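4.3 Laying the counter cloth and sorting small packets

This section covers fitting the cloth supplied with the Dratska counter set, standing the condiments and setting out small packets for packing. Read section 4.2 (Cleaning the counter) first.

You will need:
The counter cloth
A dry tea towel
The packets and paper bags to be sorted
The Dratska storage tin, with lid

Laying the cloth

1. Clear the counter and wipe it down. Let it dry fully.
2. Unfold the cloth with the printed side up. Fold marks will drop out after a day or so in use. Do not iron the cloth while it is on the counter.
3. Line up the long edge of the cloth with the wall, then smooth it towards you with the flat of the hand.
4. Where the counter has a sink, stop the cloth at the sink edge. Do not let it hang into the bowl.

CAUTION: Keep the cloth at least 100 mm from any hob or burner. It is not heat resistant.

Setting out paper bags

5. Stand each paper bag on the cloth, clear of the bottles.
6. Press the air out from the top down. Do not roll the bag.
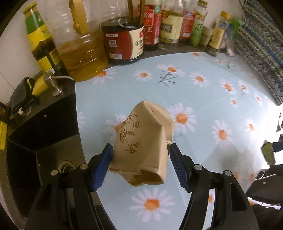

Paper bags hold their creases once folded, and a creased bag may be used again as long as the paper is not torn. Check along each fold before filling. A bag with a long vertical crease, like the tan one with the bamboo print, should be opened gently at the mouth so that the paper does not split along the line. Printed bags are sorted with plain ones of the same size - the print makes no difference to how they are stored.

NOTE: Paper bags are for dry goods only. If the cloth is damp, dry it with the tea towel before putting a bag down.

Standing the condiments

7. Place oil, sauces and vinegar in a single row along the rear edge of the cloth, next to the wall.
8. Put heavy jugs where they can be lifted without reaching over other bottles. Turn the handles outwards.
9. Wipe the base of each bottle before it goes back. Oil marks that are left overnight may not wash out.

Sorting plastic-wrapped packets

10. Bring packets to the front edge of the cloth, one at a time.
11. Check the seal at both ends. Set aside any packet that has been opened.
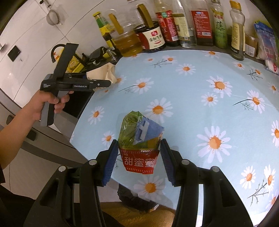
12. Put sealed packets in the storage tin, heaviest at the bottom. The standard tin takes 17 sweet-sized packets in a single layer. Do not fill above the line inside the rim.
13. Fit the lid and press down at the 2 catches until both click.

CAUTION: Do not store plastic-wrapped packets in the same tin as opened paper bags. Crumbs and loose powder will collect under the wrapping.

For washing the cloth, see section 4.4. Replacement cloths and lids can be ordered from Dratska under the counter set part number, printed on the base of the tin.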